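Oratile Cele has opinions about jaw pads, and she would like it known that she came by them the hard way.

For most of January she ran a comparison of hand-held grippers for Greltano, a small outfit that trains robot arms on tasks done first by people. Two sets of fingers, one list of household objects, 300 grasps each for the first round and 900 for the second. "The first round told us we'd picked easy objects," she says. "Everybody looks brilliant holding a tin."

So out went the tins and in came packets. Soft plastic, she explains, is where a gripper's manners show. Squeeze too hard and the packet folds up like a bad cheque. Squeeze too gently and you spend the morning under the table.

Her colleague Nandi Ndlovu favoured the wide fingers, and still does. Cele prefers the narrow ones, which she says go in between things without rearranging the neighbourhood. "Nandi says they're fussy. They are fussy. So is my dentist, and I keep going back."

The controller caused more grief than the fingers did. The Gadedard board lost its settings 12 times before anyone thought to blame the cable, which had by then been swapped, praised and swapped back. I asked whether that went in the report. "It went in an appendix," she says. "A long way down."

What she won't do is test on a bare bench. She wants tablecloths, clutter and chairs in the way, the colour and mess of a place where people eat. A lab bench is a flattering mirror, in her view, and the arm will have to work in somebody's house eventually.

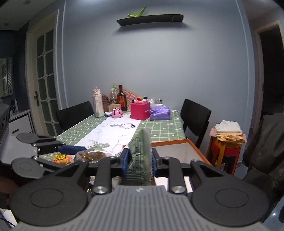
The pads are the next thing she wants to change, starting with a softer grade from Hirero. Ndlovu has already asked for a set in the wide size – "purely for fairness," Cele says, and goes off to find the cable.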